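Skadero brings two-armed tray cells to its Rilelura catering kitchens

Skadero is very pleased to share that, after a long spring of trials and a good many conversations over tea, its catering site at Rilelura has begun handing part of its tray work to robot arms. The cells were put together with our friends at Standier and will look after cups and trays between the wash-up and the serving lines, a job that has always been needed and has seldom been anyone's favourite.

Rilelura sends out 2,458 trays on an ordinary weekday, and until now every one of them was laid by hand, often by people who had been on their feet since well before breakfast. Each cell has two arms that share one table, so that either can reach the tray. 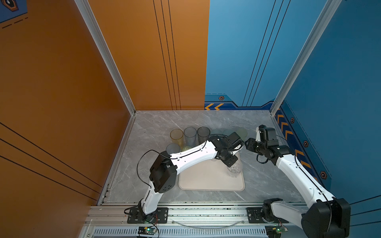 Lappalainen, speaking after the first month of shifts, said that the change felt strange for a day or two and then rather welcome, that sore wrists were no longer the main subject at break time, and that the team would still like a bigger say in how the rotas are drawn up now that the work has moved about.

We have taken that last point to heart, and a new rota goes out for comment in August. No posts are being lost at Rilelura. The 34 colleagues who used to take turns on the tray bench have been offered training, and 11 of them have already moved across to running the cells, with the others going to menu preparation, ward deliveries or the front counter, as they prefer.

Skadero feeds patients, pupils and office staff from its kitchens and employs 514 people. Anyone who would like to visit Rilelura is warmly invited to write to the Skadero press office, which is happy to arrange a tour on most Thursday afternoons.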